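Workshop tips: working next to the stacking cell

These notes are for bench staff at Dikstead who share a room with the pick-and-stack cell. They cover setting up, simulated runs, handover and cleaning. Fault codes are in the binder by the door and are not repeated.

What has moved off the bench

Sorting and stacking of the plain blocks is now done by the cell. Inspection, edge finishing and packing are still done by hand. Bench staff who used to stack for a full shift now spend that time on finishing, which means more standing at the vice and less lifting. Swap ends of the bench at the mid-morning break, and set the vice height again when you do. A vice left at the last person's height is the commonest cause of sore shoulders on the finishing side.

Loading the infeed

Put blocks down flat, with a finger's width between them. Do not load more than 16 to a tray. Wipe sawdust off the tray first with a dry cloth; a damp one leaves a film that holds dust. If a block rocks when pressed at a corner, put it in the reject bin and mark the batch sheet.

Check the layout on screen before the first run

Every new layout is tried in simulation before it goes to the floor. Natalina Marras keeps the layouts on the Khaemba drive, one folder per product. Open the layout, switch to the close view and look for blocks that overlap, lean or hide one another.

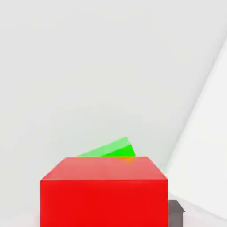

Close view in the simulator: red cube in front, green block partly hidden behind it.

When one block hides another, turn the view before approving the layout. A leaning block may be correct for that product, so compare it with the drawing. Colours in the simulator are labels for sorting and need not match the paint. Smears of mixed colour where two blocks meet on screen can be ignored if the positions agree with the drawing.

Save the approved layout under a new number. Do not overwrite the old one. Primo Donati lost a morning in August that way.

Handover

Write down the tray count, the layout number and any stops. Three stops in one shift means a call to Fiorella Sala, even if each cleared by itself. Stand at the cell for the first full tray after handover.

Cleaning

Lock off the cell before reaching in. Vacuum the infeed first, then the table. Compressed air drives dust into the rails and should be kept for the bench.

Spare tray liners are on shelf 39, behind the glue.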